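Posted in: Service history and records

Can anyone help me read Grandad's army service record?

Hi all, first time posting so go easy on me. I've got my grandfather's service file back from the archives and I'm stuck on one page. He was a driver with a transport company and never talked about it much – Mum only knew that he'd been "up north somewhere". The page has 14 entries, most of them easy enough (leave, hospital, back to unit), but three just say "TOS" and then a unit I can't make out. 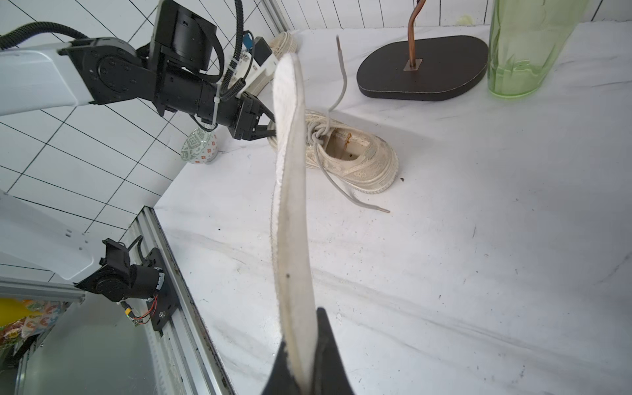 I've tried blowing it up on the computer and all I get is bigger smudges. Is TOS a place or a job? And would there be a diary for his unit that I could read? He was discharged in November and I'd love to have it sorted for Mum's birthday.
Galla

Stenberg
G'day Galla, good on you for chasing this up. TOS is "taken on strength", so it's neither. It means he was added to the books of whatever unit comes next in the line. Look for "SOS" or "marched out" close by, which is him leaving the last one. Write all the entries out in date order and you'll often find the scribbly unit is spelt properly somewhere else in the file.

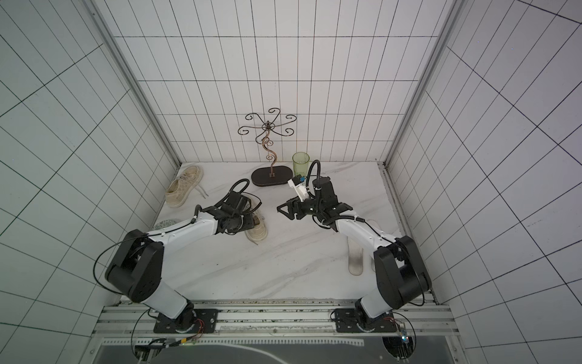 Two arms at the rail, with a beige sneaker on the floor

As for diaries, lots of units kept them and plenty have been scanned, but transport companies are patchy. The one for my uncle's mob ran to 273 pages and he wasn't in it once! Still worth a read, as you get the roads, the weather and what they were carting. Search by the unit's number first, then try the full name, because the catalogue isn't consistent. 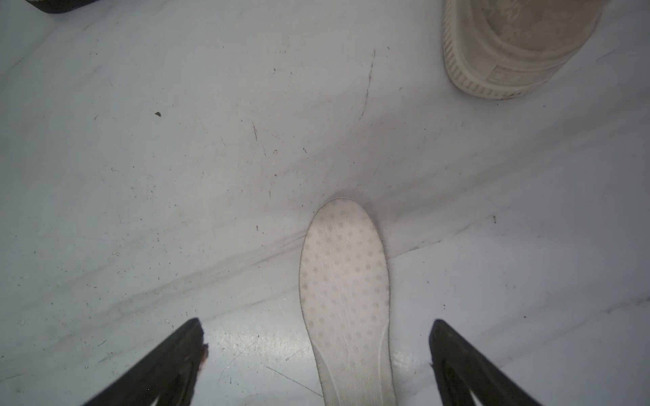

Oh, and check the back of the form too. Mine had 9 more lines over the page and I missed them for a year.

Hivis
Could be a training depot if it's early on. Dad's was. Can you post a scan of the three lines? Cover his service number if you'd rather not have it up.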